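Search products
Search
Menu

Odside Foam Dice and Sorting Tray Set

Big soft dice, a see-through tray and a handful of glass marbles for the tabletop.

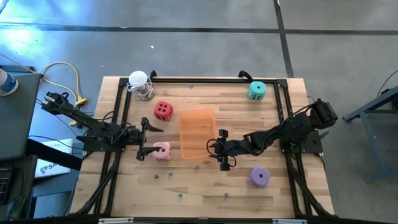
Foam dice in pink, red, teal and lavender, with the orange tray and a few of the marbles, on a wooden table.

Share 32 · Comments 15

We have carried a lot of dice over the years, and these are the ones people pick up and squeeze first! They're foam all the way through, light in the hand, and they land with a soft pat instead of a clatter. If you've ever tried to play a counting game next to a sleeping baby (or above a downstairs neighbor), you'll know why that matters.

The colors are lovely together. The pips are dark, and they read clearly on the pink and the lavender as well as on the stronger red and teal. Kids tend to claim a favorite right away, so it helps that every player can have their own.

Then there's the tray. It's translucent orange plastic, rectangular, with a slightly raised rim. Use it as a landing spot, as the "bank" in a marble game, or as the place where everything has to go before lunch. The rim is low, so small hands can reach in easily – it also means an excited roll will hop right over it, and we've decided that's part of the fun.

The marbles and beads are for trading, counting and lining up. Our favorite quick game: roll one die, move that many marbles into the tray, pass the die along. First to 20 wins. A full round takes 15 minutes with 2 players, a bit longer with more, and longer still if someone keeps stopping to hold the marbles up to the window.

What we like
The dice stack surprisingly well. Building a tower and knocking it over is a perfectly good use of them.
The tray rinses clean under the tap.
It all suits a plain kitchen table, no mat needed.

Good to know
Marbles and beads are a choking hazard and are not for children under 3. Put them away and let the little ones have just the dice, with a grown-up close by.
Wipe the foam with a damp cloth and let it air dry. Please don't put the dice in the dishwasher, they come out looking very sad.
Glass marbles roll on a smooth tabletop, so start them off in the tray if your floor has gaps.

Pairs well with
Herach counting cards
Malinowski cotton drawstring bag, large
Ferkix wooden score board

The next batch arrives in September. Spare tray orders can go in the same box as the set.

Write a comment
15 comments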